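Section 4: Your first session with the Mendo hand grippers

Right, you've got both grippers out of the box and the software has found them. I'm Ruby-Lee Dunstan, I look after set-up for Mendo customers at Rustad, and I wrote this part with a cup of tea in one hand, so forgive the odd aside!

Before you start

Set aside up to 14 minutes. Any ordinary desk will do, and please don't tidy it too much (mine never is). The demo task is clearing small things into a basket, and the software copes better later on if it has seen a bit of clutter.

Caution: keep fingers and long hair away from the linkages while the jaws are closing. The hinge pins look harmless, but they do nip.

Steps

1. Put the basket in the middle of the desk, where both hands can get to it comfortably.

2. Hold one gripper in each hand and open and close each a few times. If either feels stiff, go back to Section 3 and redo the tension.

3. Press Record in the app and wait for the beep. Error 299 means one gripper has dropped off, so switch it off and on again.

4. Pick something soft and light with the first gripper and bring it up over the basket. Let the ribbed pads do the holding. A gentle squeeze is plenty, and I still catch myself overdoing it! The second gripper can go round something bigger beside the basket, like a plastic container.

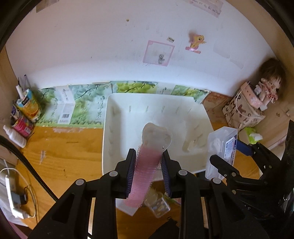
5. Lower the item, open the jaws slowly and lift straight up. Then press Stop.

Note: each take is limited to 415 seconds. Leave the app open until the upload bar has gone, or you'll lose the take (Njål Viklund in support can't get it back for you, I've asked).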